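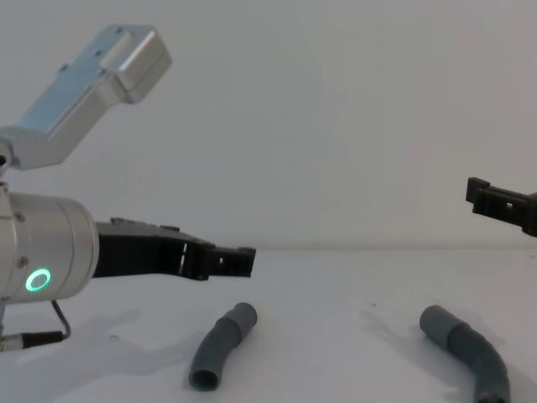 Astum adds bent rubber tubes to its sorting and packing line in Asberg

21 April 2024 | By Stamuvora News Desk

Print this article | E-mail this article

Astum has added bent rubber tubes to the range of parts sorted and packed at its Asberg site, the company said. The tubes are gray, supplied unboxed, and used as replacement connectors in small pumps and water heaters.

Bent tubes are harder to pack than straight ones. They do not lie flat in a stack, and the two ends seldom point the same way. Astum had earlier shipped them loose in bags of 1000, and buyers complained of kinks near the bend.

Under the new procedure, tubes are laid out on a bare white table, turned so that the bend faces the same side, and packed in trays of 400. A sheet of card goes between layers. Tubes with cuts or flattened ends are set aside before packing – the company did not give a reject rate.
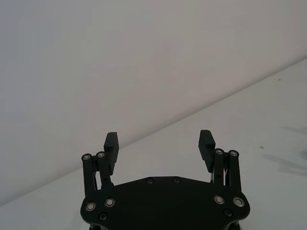
The open gripper, with ridged finger pads, against the white wall and tabletop.

The ridges on the pads run across the inward side. Rubber of this kind marks easily when pinched hard, and the packing instructions call for a light hold at the middle of the tube, away from the ends.

The first trays are meant for Khương, a parts dealer that has bought straight tubing from Astum since December. The dealer has ordered two sizes, both with a single bend. A version with a double bend is planned – no date has been set.

Prices for the straight tubing are unchanged. Orders for bags already placed will be filled in the old packing.

Related items
Khương extends straight tubing order
Astum changes card supplier for Asberg trays
Stamuvora parts list: hoses, clamps and seals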